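Stella Simiyu Would Like You to Stop Oiling Your Table

By Subira Gachanja
2018-03-31

Stella Simiyu has a list of things people have said to her while handing over damaged furniture. "It was like that when we got it" is the most common. Her favorite came from a man who carried in a dining table with a ring burned into it the exact size of a fondue pot. He told her he suspected the humidity.

"I said, sure, the humidity," Simiyu says. "Then I asked him how the fondue was."

She has been repairing and refinishing tables for 18 years, the last nine of them in Roremden, in a shop called Mosoti that sits between a tire place and a bakery. The shop smells like whichever one is busier. On the morning I visit it is the bakery, and she has a cinnamon roll on a saw stand with a napkin over it, "for the dust, which gets in anyway."

I had come to ask about wood finishes, a subject on which I hold strong opinions and know very little. Simiyu has met my type. Within ten minutes I had confessed to rubbing olive oil into a cutting board.

"How long ago?" she asked, in the tone of a dentist.

Two years.

"So it smells like a crayon box."

It does. Cooking oils never really dry, she explains. They sit in the wood and go rancid, and then people add more to cover the smell. For a cutting board she uses plain mineral oil from the drugstore, wiped on, left overnight, wiped off. For a table with a varnish or polyurethane finish, she uses a damp cloth. People find the second answer disappointing.

"They want a ritual. They want a tin with a bee on it. But if there's a hard finish on the table, the oil isn't getting into the wood. You're waxing a raincoat."

A good part of her income, she admits, comes from the ritual. A customer in Wolik once brought her a sideboard with so many coats of polish on it that the drawers had stopped opening. It took her a day and a half to get down to the wood, and the customer, on seeing it, asked what she should polish it with.
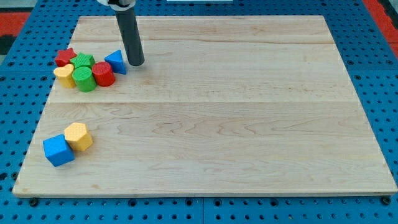 Light maple-colored planks joined into one board, with the seam just showing across the middle.

Seams are another thing people worry about. Buyers call her wanting a tabletop made from a single plank, and she talks most of them out of it, partly on price (one slab she was offered last May cost more than her truck) and partly on behavior. Wood swells across the grain in a damp summer and shrinks when the heat comes on. A very wide plank has a lot of room to cup. Several narrower ones, glued well, tend to keep each other in line.

"People see a glue line and think somebody cheated them," she says. "A good joint is stronger than the wood next to it. I've tried to break them. I've jumped on them. I'm not a small woman."

What she can't fix with glue is the screws. Somebody buys a nice top, sets it on a base, and drives screws straight up into it, tight as they'll go. Come winter the top wants to shrink and can't, so it splits. She uses slotted metal clips that let it move. A bag of them costs less than lunch, and she has a drawer of them that she gives away to people who look as if they might listen.

Do they listen?

"The ones who don't come back, I assume they listened."

She learned the trade from an uncle who ran Kultano, a furniture plant that at its height turned out almost 1,000 chairs a month, all of them, by her account, ugly. He fired her twice. The second time she took her chisels home and repaired a neighbor's rocking chair for $130, then spent most of the money on a better chisel. Her accounting, she says, has not improved much.

I ask about coasters, expecting a speech. She shrugs. She doesn't own any. Her own kitchen table has a water ring from a vase, a gouge from a dropped skillet and a word in ballpoint pen that her son pressed through his homework in second grade. The word is "because." She could sand it out in an afternoon and has been meaning to for years.

"It's a table. You're supposed to eat off it," she says, and goes to answer the phone. I can hear only her half of the call. It goes on for a while, and toward the end she says, very kindly, "And what kind of oil was it?"

Mosoti is open Tuesday through Saturday. Call before you bring anything that won't fit through a normal door.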